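4. Equipment planning and budget

4.1 What we had to buy for

Garment handling in the home, not on a factory table. That decides most of the list. The tasks in Section 3 (grasp at hem, lift and turn, fold sleeves, stack) were written before any purchase, and the first draft of the budget was written from the tasks. It was wrong in several places. We keep the wrong parts in where they may help other small groups.

Two ways to spend the money. First, one fixed arm on a rolling base, taken into each room. Second, several hand-held grippers that a person carries, same fingers as the arm would have, and one arm kept at the lab in Dralanen for playback only. We went with the second. The quote for the rolling base from Pinisside was fair, but it left nothing for spares, and the base would not go round the bed in the smaller bedrooms with the door open. Measured twice. No.

4.2 Units and unit cost

Three hand-held units in the plan, all Dranis, all with the same finger set. Price per unit was 773 before tax, bare, no pads, no cable. The pad and cable kit was 297 on top and we had it down as optional in the first draft. It is not optional. A unit without spare pads is a unit waiting on the mail. After the change the per unit line is the sum of the two, 1070, and that is the number to use if anyone copies our sheet.

We asked Pinisside for a bundle price and recieved one in September, too late for the order. Next round.

The shared items sit in a separate line: charger, storage drives, two carry cases, labels. The cap on that line was 400 and we kept under it by using cases the lab already had. Groups starting from zero should plan for more here. Drives went first. Video fills them quicker than the vendor sheet suggests, and buying a second lot in the middle of a collection month is slow paperwork.

4.3 Wear, spares and down time

Pads are the consumable. Knits with beads or stones on them are harder on the pad face than plain cotton, at least going by our repair log, which is short and not kept well in the first weeks. We now order pads by the pair and swap both sides together – mixed old and new pads gave uneven grip and the operators complained before the data showed it.

Cables second. Cable strain at the body end, always the same place. A loop and a strap fixed most of it. Cost close to nothing but should of been in the plan from day one.

Pivots and screws: checked weekly, no replacements bought so far. We keep a small line for them anyway.

One unit is always held back. So two in use, one on the shelf. Reviewers of the internal plan asked if this was waste. With a single repair bench and mail from the vendor taking as long as it does, we think it is the cheapest insurance in the sheet. If the repair time drops we would release it.

4.4 Garments and rooms as a cost

Often left out of equipment plans. Garments have to be bought or borrowed, washed, labeled, stored. The Ghumman set is mostly knits and shirts, second hand, in dark and light colors, with and without trim. Dark knit was added on purpose after the pilot. Edges and folds are harder to pick out and the early set was nearly all pale.

Surfaces too. Lab table first, then beds. Shiny covers throw back light from the window and exposure had to be looked at again for these, so we now budget setup time per room, in hours, next to the hardware. Not money exactly but it comes out of the same month. Figure 1 gives one of the bedroom setups with a garment laid flat at the start position and fingers open.

Bed height, floor space and the cable run are written on a room card before anything is carried in. The card takes a few minutes. It has already stopped one visit where the unit would not have reached the far side of the bed.

Figure 1. Hand-held gripper over a navy blue knit sweater with a beaded neckline, spread on a satin bedspread. Fingers open, not yet closed on the knit.

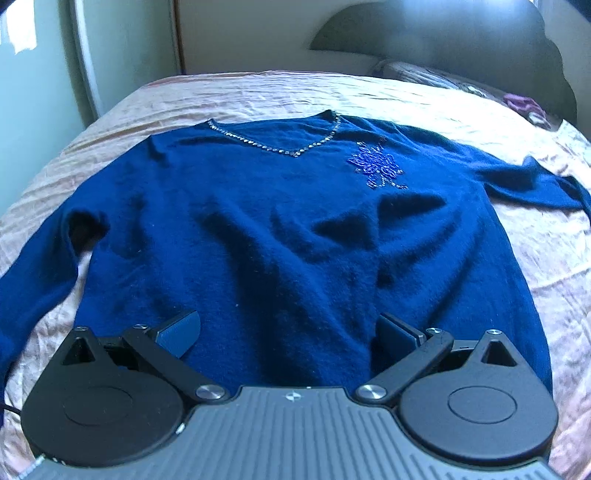

For the second round the order of buying changes. Pads and cables first, then drives, then any new unit. The arm at Dralanen stays as it is. Room cards and garment washing get their own lines in the sheet, and the bundle quote from Pinisside is to be asked for again before the task list is frozen.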